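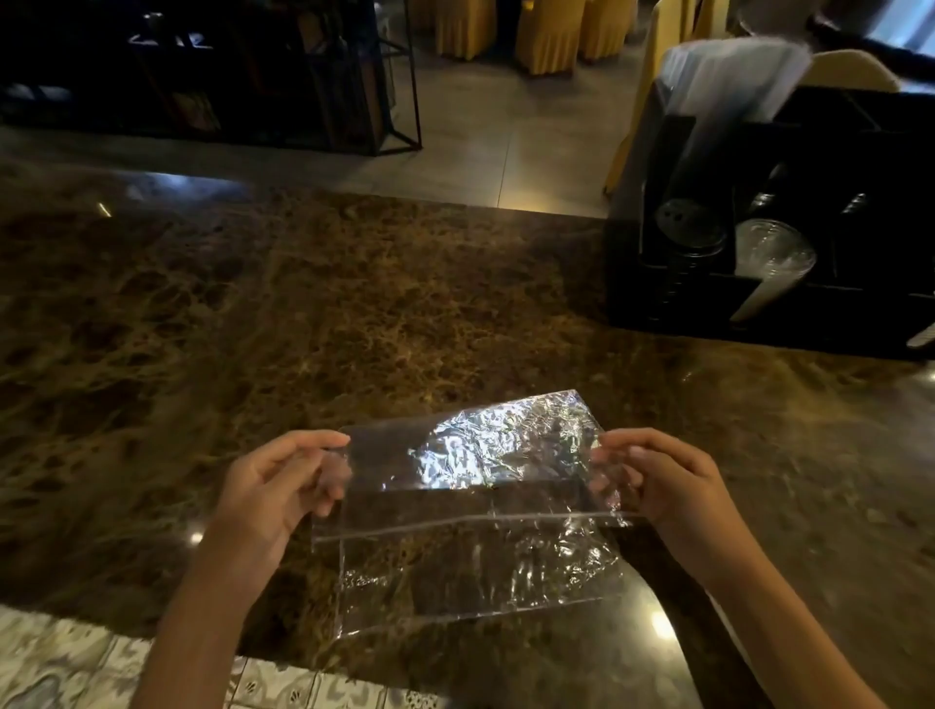

Foil in the zip bag, held by the top corners. Marble counter, caddy off to the right.

wombat_ops
Posting the one above to get a ruling on our collection rules before we start the next batch. I look after the head-cam kitchen tasks for the Werholm set and we've got 1,000 episodes to finish by the end of November 2024. Rule 6 in our guide says both hands stay in view for the whole task. Rule 9 says no see-through or shiny items unless the task card names them. The card says foil and zip bag, so I reckon we're fine on 9, but one of my reviewers wants to bin the lot.

tinpot
Keep it. Clear plastic over crinkled foil is exactly what the grasp people moan about never having enough of. If you only collect matte boxes you get a robot that can pick up matte boxes.

Balaskas_fan
Disagree, sorry. Look at the glare on that stone! You can see the counter pattern straight through the bottom half of the bag. Whoever labels the bag outline is going to be guessing, and we had 34 clips knocked back in August for that very thing. Our rule now is a plain mat under anything transparent.

wombat_ops
Yeah but people don't have plain mats at home – they have marble and a napkin caddy. I'm not keen on tidying the world for the labellers.

karim_r
Karim Ramadan here, I wrote the first version of the Nirer guide, so blame me for some of this. The mat rule was only ever meant for calibration takes. For ordinary tasks we say leave the counter as it is and put "transparent" in the item field so it gets routed to the labellers who've done the extra training. Small print on the bag is fine too if you can't read it. If you can, it goes to the privacy check.

Balaskas_fan
Fair enough on the mat, I didn't know that. Still think the glare needs a limit written down somewhere.

tinpot
What limit though? 3,000 clips in and I've never seen two reviewers agree on glare.

karim_r
We use "can you trace the zip strip from one side to the other". Crude, but quick to check.

wombat_ops
I can follow it on mine nearly the whole way across, so I'm passing it. Will add the tag and send the wording round to the Lurnitz crew as well. Does the tag go on the foil too, or just the bag?

karim_r
Just the bag. Foil gets "reflective".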